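Running both drums of a stacked washer

A twin-drum unit has a large upper drum for the regular wash and a small lower drum for delicates, socks or baby clothes. The two can run together if the loads are sorted first.

1. Check the rating plate. The Roltel unit used for these notes takes 386 mm of clearance for the upper door swing. Keep the floor basket outside that arc.

2. Sort by fabric weight. Towels and jeans go in the upper drum. The lower drum takes 875 g of dry fabric, so weigh the first few loads on a kitchen scale.

3. Open the upper door fully before loading. A half-open door puts sideways force on the hinge. 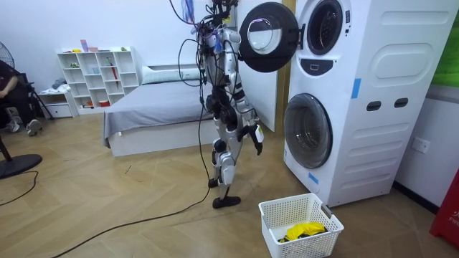
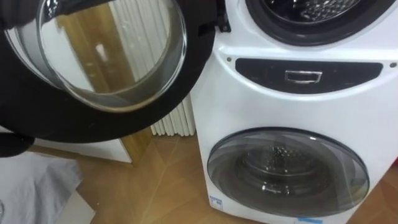
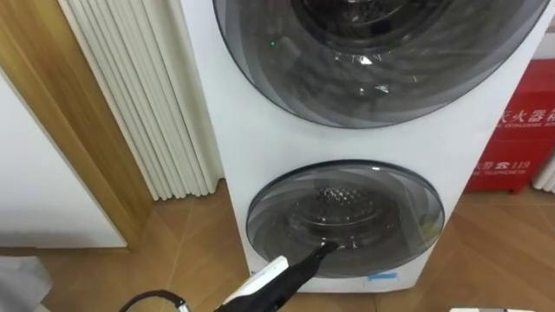
4. Load the upper drum loosely, heavy items first. Check the gasket fold for trapped cuffs and drawstrings, then push the door shut until it clicks.

5. Load the lower drum from a low stool or a kneeling position. Use 2 ml of liquid detergent for a full small load - more will leave residue at the low water level.

6. Start the lower drum first if the cycles differ in length. Set the upper spin to 600 rpm when the unit stands on a wood floor.

7. After the cycle, wipe both gaskets with a dry cloth and leave both doors ajar for an hour.

Filter cleaning is covered on a separate page.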